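4.2 Do utilization dashboards predict overruns?

Vendors of agency management software make a simple promise: if managers can see who is overbooked, they will move the work, and projects will stop running over. We were not convinced by the case studies offered in support of this claim, most of which compare a firm's best quarter after adoption with its worst quarter before it. This section looks at what the booking records themselves can tell us.

We obtained exports from 29 small agencies using one of two scheduling tools, Pemis or Jiltent. Each export lists planned hours by person and week, logged hours by person and week, and the budget of every client project. We dropped any project shorter than three weeks, as the planned hours for these were often typed in after the work was finished. One of us (Odoi) read the change logs by hand and found the same habit in longer projects, though less often.

That habit matters more than it may seem. A plan that is edited to match the timesheet will always look accurate. In seven of the agencies, more than half of all planned hours had been changed after the week they referred to. The dashboards in both tools show only the latest version of the plan, so a manager looking back would see a well-run team whether or not there had been one. Earlier work by Appiah treats the final plan as if it were the original, and we think its headline result should be read with that in mind.

A second problem is what counts as booked time. Both tools divide hours into billable and non-billable, and leave the rest to the user. Internal work, hardware trials, hiring and sick cover were entered under dozens of labels, and at several agencies they were not entered at all. A designer shown at 60 percent utilization may have two free days or none.
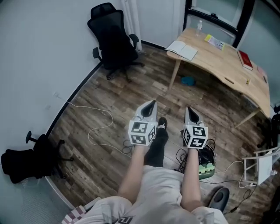
Figure 3. Seated person holding two hand-held grippers with marker cubes, in an office with a wood floor.

When we used the first saved version of each plan in place of the last, the link between visible overbooking and later overruns became weak. Projects staffed by people flagged as overbooked did run over more often, but the difference mostly went away once we compared projects for the same client. Some clients ask for late changes and some do not, and the agencies appear to know which is which. Account leads told us they put their most heavily booked staff on difficult clients on purpose. The red bar on the dashboard may therefore be a sign of a decision already made, and it is hard to see how showing it to the person who made it would help.

We also tested the forecast feature sold as an add-on under the name Nisow. It estimates the finish date of a project from its current rate of spending. A straight line drawn by Aidoo through the logged hours did as well in our sample. We do not claim that the feature is useless, only that we could not find what it adds.

There are limits to this analysis. The agencies volunteered, and those with messy records may have stayed away, in which case the true rate of after-the-fact editing would be higher than we report. We had no access to firms that had stopped using either tool. Nor can we say anything about morale or staff turnover, two benefits that vendors mention often and that our exports do not record. Section 5 takes up the question of price.

Contact: Elikem Aidoo and Augustina Odoi | © 2023 The authors | Back to top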